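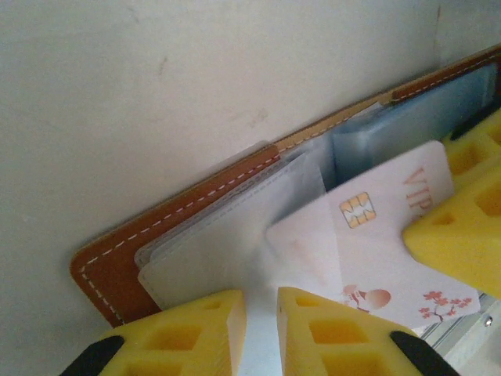 I make the Grikbridge notebook cover at my bench in the back bedroom, and it's the thing I get the most emails about, so I've tried to put everything on one page. It's a single piece of veg tan leather that folds round a pocket notebook, with a slot inside for a pen and not much else going on. If you've already got something like that brown leather card holder with the pale stitching running round its border, you'll know the sort of look I go for - smooth leather, rounded corners, a thread light enough to show up. I did try dark thread on dark leather for a bit and it looked very smart and a bit sad, so I stopped.

The leather

I buy it by the shoulder from Jörg Baumgart, who has been tanning longer than I've been alive and won't sell me anything he thinks is too thin. It arrives quite pale and I dye it myself. Tan is the one most people pick. There's also a darker brown called Kerov, and a green called Pop that I'm very fond of (my sister says it looks like a pub sofa, she's wrong).

Tan changes the most. It goes a good bit deeper over the first summer, especially if you leave it on the dashboard, and you'll get marks from keys and rain and thumbs. I love all that! If you'd like it to stay as it was on day one, go for Kerov, as scuffs don't show up half as much.

Sizes

Small fits the usual pocket notebook, 9 x 14 cm, one or two at a time. Large fits an A5, and please measure yours first if it's a hardback, the fat ones won't go in. I had a lovely chat with Brock Hiebert who'd bought three trying to get a hardback diary in, and in the end I made him one with a wider spine. I can do that for anyone, it just adds a week.

The small one holds a notebook of up to 100 pages comfortably. Two thin ones together is fine too. With 200 pages it'll shut but it looks like it's had a big lunch, so have the large and be happy.

Stitching

All by hand, saddle stitch, waxed linen thread. Natural is standard. You can also have mustard, brick red or navy, same price, just say in the order notes. Tamara Sârbu does the stitching with me from June until the Christmas rush is over, and hers is neater than mine, so if you order in autumn you may be getting the better deal.

I burnish the edges with water and a bit of beeswax. No edge paint, I don't get on with it, it cracks.

The Ciner strap

You asked for a strap and I held out for ages and then made one. It's a narrow band that goes round the whole cover and tucks into a loop at the back. No elastic. It's stiff for the first fortnight and you'll hate it, then it softens up and it's lovely. It can be added to a cover you already own as long as it's got the loop slots, and all the ones from batch 301 onwards do. The number is stamped inside the back flap, very small. We're on batch 468 as I write this.

Initials

Up to three letters, pressed in plain with no foil, bottom right corner of the front unless you tell me otherwise. I can do most accents now that Ecaterina Pană has found me a proper set of stamps, so do write your name the way it's spelled. Full stops between letters are free but I think they look fussy.

Looking after it

A tiny bit of leather balm twice a year, rubbed in with an old T-shirt. If it gets soaked, leave it open to dry somewhere airy and keep it off the radiator. Please don't use saddle soap on the green, the colour comes off on everything.

Ordering

Choose your size and colour from the boxes, then put thread, initials and strap in the notes. Plain covers take two weeks. Initialled ones are nearer three - and they can't come back unless I've got the letters wrong, so check them twice before you press the button. Plain ones can come back within a month if they haven't been used.

Repairs are free for stitching, for as long as I'm doing this. Just post it to me with your address inside. Lenuța Jitaru sent hers back after her dog had been at the corner, and we trimmed it and rounded it off again, so it's worth asking even if it looks bad.

Notebooks are not included, sorry, pens neither.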